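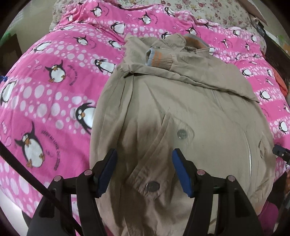

8 Nov 2021

To: Razia Virk, Fatton Fund
From: Gizella Pálfi, Namon Mending Room
Re: second progress report

Hi Razia,

I know the template asks for "outputs" first, so let me get those down and then I'll tell you how it's been going. Since the last report we've fixed 148 pieces of clothing and bedding and sent them back to the people who brought them in. Another 21 are on the shelf waiting, mostly for zippers. We've run the beginner sewing class twice through, and the second group was so much bigger than the first that I had to borrow chairs from the church next door (and then borrow them again, because I'd returned them too early).

## The repairs

Coats, coats, coats! I guess I should have seen that coming. All summer it was hems and school pants, and then we got one cold week and everybody in Namon pulled their jackets out of the closet and found what they'd forgotten about in March. Torn pocket linings are the big one. People put their keys in, the keys go through, and they spend the whole winter fishing around in the bottom of the coat. It's a short job if the lining is cotton and a miserable one if it's that slippery stuff that frays when you look at it.

Cuffs are second. I've started turning them instead of patching wherever there's enough cloth, and people like it a lot better. It does take longer, so if you're comparing hours per item with the first report, that's most of the difference.

Zippers are where I got it wrong. I budgeted as if we'd mostly be swapping sliders, which cost pennies, and we've had a run of coats with missing teeth that need the whole thing taken out and replaced. Our supplier, Mahrous, has been good about small orders but the long two-way ones were out of stock for weeks. They're supposed to be on their way now. I've moved $64 from the thread line to cover them, and I've put that in the spreadsheet with a note so it doesn't look like a typo.

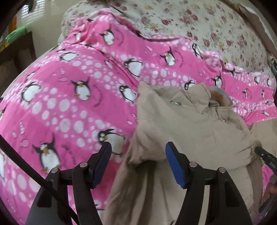

Bedding wasn't in the original plan at all, as you'll remember, and I'm glad you let us add it. Kids' bedding especially. A child will sleep under the same blanket until it's in ribbons and will not hear of a new one, and the parents are usually relieved that somebody will just fix the edge and hand it back. We bind the worn sides with wide cotton tape, which goes fast on the big machine. Fleece is easy because it doesn't fray. Quilts with lumpy filling are the opposite, and I've started saying no to those unless it's only the cover that needs work.

One rule I've had to bring in: everything has to come in washed. I put up a sign, and I wrote it on the intake slip, and I say it on the phone. We're at maybe nine bags out of ten now, and I keep the laundromat card in the drawer for the tenth.

## The classes

The class runs four weeks. Week one is buttons and threading, week two is hems, week three is patches, and week four is whatever people drag in from home. Week four is my favorite and also total chaos. In the last round we had a tent, a pair of waders and a costume for a dog.

I'd planned for the class to feed into the repair side, with people who finished coming back to help on open afternoons. That has half happened. Three people from the first group come regularly and two of them are better at hand finishing than I am. From the second group, I can't say yet. Several of them work evenings and our open hours just don't suit them, so I'd like to try a later session after New Year. It would mean paying for heat past six, and I've worked that into the request below.

We also lost a week when the power went out on our side of the street. I tried to run it by the front window with hand sewing only and we got about an hour in before it was too dark to see a needle. We tacked the missed class on at the end, and most people came.

## Machines

The two Tukance machines we bought with the first payment are holding up. One of them has a tension knob that drifts, so you set it, sew a nice seam, and a few minutes later you've got loops on the back. The repair shop wants $40 to look at it. I've been putting a bit of tape on the knob, which works fine, but I'd rather have it looked at before the busy season really lands. The old heavy machine that came with the room is still the one everybody fights over. It needed a new belt and that's all it needed.

## Money

The full sheet is attached. We're under on rent (the church knocked a little off when they heard about the classes), over on zippers, and close to the plan on everything else. I haven't touched the publicity line. Word of mouth has kept us as busy as we can handle, so I'd like your okay to move it to heat for the late sessions. Could you let me know by the end of the month? I have to tell the landlord either way.

## What's next

- Clear the zipper shelf as soon as the Mahrous order gets here
- Third round of classes, with one evening session as a trial
- Get the tension knob fixed
- A swap table for outgrown kids' coats, if I can find a rack that doesn't fall over

On your question about measuring whether people buy less new clothing: I've added a line to the pickup slip asking what they would have done with the item otherwise. The answers so far are mostly "thrown it out" and "worn it anyway." I'll send you the tally with the next report.

Come by if you're over this way. Afternoons are best, and bring something with a hole in it.

Gizella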